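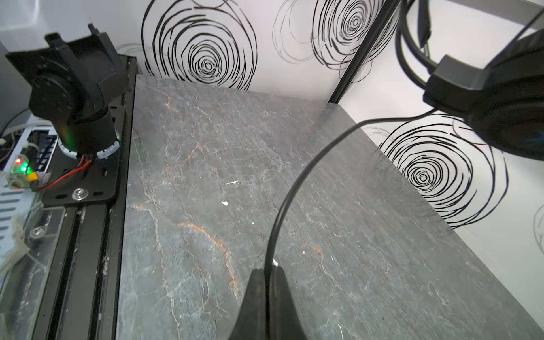
Booth 2, stone-pattern top and printed back wall, spiral design

Vimstead showroom booths, monthly check, Wed 18 March
Booth: 2, Trollitz side
Form: 43

1. Table surface
Result: pass
Comment: I passed my hand over all the top and found no chip. Some small white specks, please wipe. Use only the mild cleaner from Hivden, the strong one makes the gray dull.

2. Cables on the surface
Result: needs action 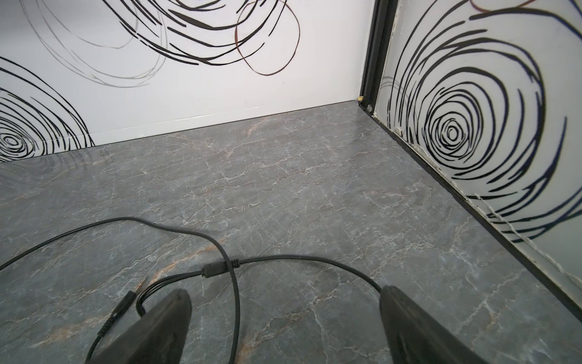
Comment: Thin cables must be tied together before the booth opens to visitors. Loose plugs go back in the drawer with their caps on. I wrote the same remark in December and it is still open.

3. Wall panels and corner posts
Result: pass
Comment: All panels sit firm when I push with the open hand. The print is clean at shoulder height, where people like to lean.

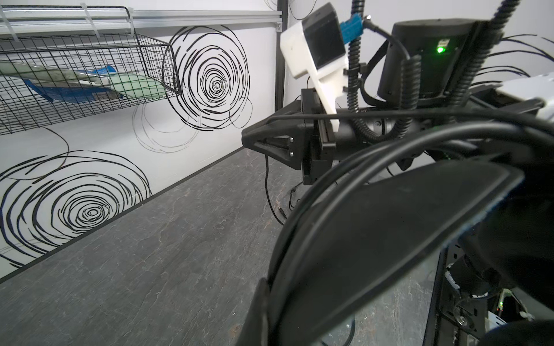

Screws of the posts were tightened by Cao after the last check and they hold well. Next time please write the date on the sticker.

4. Rail and hanging storage
Result: pass with remark
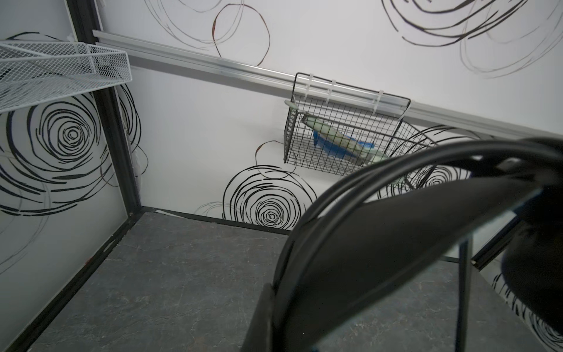

Comment: Nothing heavy may hang on the wall, the limit for one booth is 475 grams. The wire mesh basket on the aluminum rail is good for light packages only. Please look at the ties each time and change them if they feel soft or have a cut.

5. Floor and baseboard
Result: pass
Comment: No lifted edge, I did not trip anywhere. Sweep also in the corners.

Open points: item 2. I will check it again before signing.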